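How to Bring Your Packing Crew Along When Part of the Line Goes Automatic

Posted in Workplace Guides

When we started planning automated lidding at the Vevcombe packing room, I made the mistake of telling the crew on the same morning the floor got taped off. You can imagine how that went! So I've written down how I would do it now, in the order I would do it, for anyone who runs a small shop and has a project like this coming up.

Step 1. Tell people before anything is ordered

Gather everyone at the start of a shift and say which task you want to automate, who does it today, and what those people will be doing afterward. If you don't know that last part yet, say so and give them a month when you will. We promised October and kept to it, which did more for the mood in the room than any of the slides I had prepared (there were far too many slides).

Step 2. Let the people who do the job write it down

Ask your most experienced packers to describe the task in their own words. Piret Avotiņš had been putting lids on containers for years, and her notes ran to 26 lines for a job I would have covered in two. She wrote about picking a clear lid up by its rim, and about how a lid lying flat on a table gives your fingertips almost nothing to get under. All of that went straight into our plan.

Step 3. Have the crew teach with the hand-held gripper

Two fingers, padded on the inside, and a camera that records what the hand does. Start with short turns at an ordinary table, one lid and one container at a time. Go slowly at first, open the fingers wide, bring one to each side of the rim, and only then close.

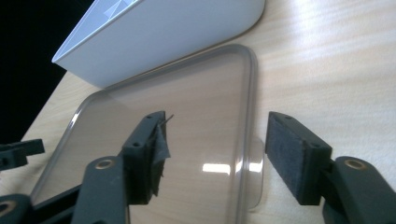
Keep each turn to half an hour, because wrists get tired and tired people start rushing. We set a goal of 500 recordings for the first round and ended up with 1054, mostly because folks got a bit competitive. Please pay the regular rate for this time, and take it out of the day's packing target. Nobody should have to teach and keep up their usual count as well.

Throw out the recordings where someone was interrupted, but keep the clumsy ones with a good recovery. Ülle Kļaviņa, who leads our second shift, sat with each person afterward and went through a few of theirs, and those chats were where we heard most of the worries.

Step 4. Start small on the floor

Run the automatic station on one product only. Ours was the Tremis snack tray, in batches of 200, with a packer standing by who could stop it at any time and didn't have to ask me first. Write the stops in a plain notebook next to the station. Read it every day, even when you'd rather go home.

Step 5. Settle the new jobs in writing

Titles, pay, hours and training all belong on paper. Two of our packers now look after the station, and the rest moved to mixed orders and final checks, which they tell me is less dull but harder on the feet, so budget for better mats.

If you have questions about the paperwork side, the next page covers job descriptions and shift changes.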